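Saturday, March 30, 2024

# Visit to the spring fabric fair in the old Cenance mill

I had wanted to see this fair for a long time. It takes place twice a year in the former weaving mill of Cenance, a long brick building near the river, and it is meant for small shops and for people who sew at home. I took the early train and arrived a little before the doors opened. The queue was already at the bridge. A day ticket was 2 euros, which I found very friendly, and for this you also got a floor plan on yellow paper.

The plan listed 37 stands on the ground floor. Upstairs were the workshops and the café.

## Ground floor

I started on the left side, where the wool and linen sellers are. The Giletti stand is the largest one. They bring end-of-roll pieces from their own production and sell them by weight, so you must be quick and also know what you want. I bought a heavy grey linen for kitchen towels and a smaller piece in mustard yellow. The lady at the scales told me that the linen should be washed before cutting, at the same temperature you will use later. I knew this already but I forget it every time.

Two stands further was Dumitrescu, a family business with ribbons, braids and buttons. Their buttons lie in flat drawers, sorted by colour, and you may open the drawers yourself. I spent too long there. I was looking for horn buttons for an old coat of my father and found a set that is nearly the same brown.

The middle of the hall was difficult to walk through. Many visitors come with trolleys, and the passages are narrow between the cutting tables. If you don't like crowds, I would advise you to come after lunch - it became much calmer then, although some of the cheap cottons were sold out.

## The talk about printing

At eleven o'clock there was a talk in the former dye house. Jörg Schwerdtfeger spoke about printed fabrics, from wooden blocks to the digital printers of today. He has worked as a printer for most of his life and he explained everything without difficult words. For a hand-cut screen, he said, a customer in his first years had to order at least 100 metres, otherwise it did not pay. Now a person can order one single cloth with any drawing on it.

He passed samples around, and we were allowed to touch them. With a digital print on polyester the colour sits in the thread, and the cloth stays soft. With a pigment print on cotton you feel a thin layer under the finger. I had never paid attention to this difference before.

Afterwards there were many questions, mostly about washing. His answer was almost always the same: cold, inside out, and no softener.

## Upstairs

The Sikis workshop for mending was full, so I only watched from the door. They showed how to close a hole in a jumper with a small darning loom. I have put my name on the list for April.

The popular prints had their place on this floor too. Comic and anime motifs are a large part of the business now, and people use them for cushions, bags and tablecloths.

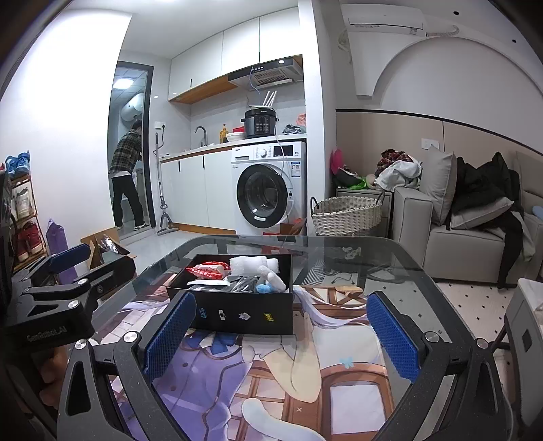

*Anime-print cloth with a checkered pattern, under a glass table top.*

I liked the idea with the glass, and at home I have a side table where I could try it with the mustard linen.

The café had potato soup and a very good plum cake. I took the train at ten past four, with a heavier bag than planned.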